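Threads > Automation > Service reviews > Plusik laundry arm

Plusik laundry arm, week two of the trial. Posting as I go. 1/12
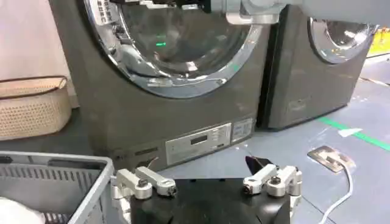
What does the monthly plan cover? The arm, the gripper, remote support on weekdays and one site visit per quarter. Detergent handling is a separate add-on and we didn't take it. 2/12

For anyone new: Plusik rents out an arm with a two-finger gripper and a wrist camera, aimed at shared laundry rooms and small hotels. We're trying it at Stulledside before we decide on the Guscombe building. 3/12

Setup took two days. Loïc Pichon came out from Plusik and did most of it. The first day was mounting and power, the second was teaching it the doors. 4/12

Front loaders only. They were clear about that before we signed. If you have top loaders, stop reading here. 5/12

The wrist camera sits right behind the fingers, so the view is low and close when it works near the floor. Good for baskets. Less good when the arm itself gets between the camera and the door - I've asked if the mount can be moved. 6/12

Round chrome doors are shiny and ceiling lights streak across the glass. Loïc had me save a second set of reference shots with the lights dimmed. Door finding got better after that, but I changed the approach height the same day, so I can't say which one did it. 7/12

Fabric is the slow part. Towels are fine. Single socks and anything thin against the bottom of a basket usually take more than one try. Rosine Lebrun on our side still does a pass by hand at the end of the day. 8/12

Cost: 1726 a month on the trial rate, for one arm. The normal rate is higher and depends on the contract length. Hervé Marty is working out whether it makes sense for a site our size. 9/12

Support has been decent. I opened 4 tickets. Three were answered the same day. The open one is about the gripper pausing halfway through a close, and they want logs from me. 10/12

We also had a quote from Bodin. Cheaper, but you do the door teaching yourself and there is no site visit. Thibault Coste wants to see their demo in person before we rule it out. 11/12

Trial runs for about another two weeks. I'll add to this thread when the gripper ticket is closed - questions about the contract are better by message. 12/12

Related threads
Bodin quote, line by line
Teaching door positions: notes from Stulledside
Which baskets work with a two-finger gripper
Guscombe laundry room floor plan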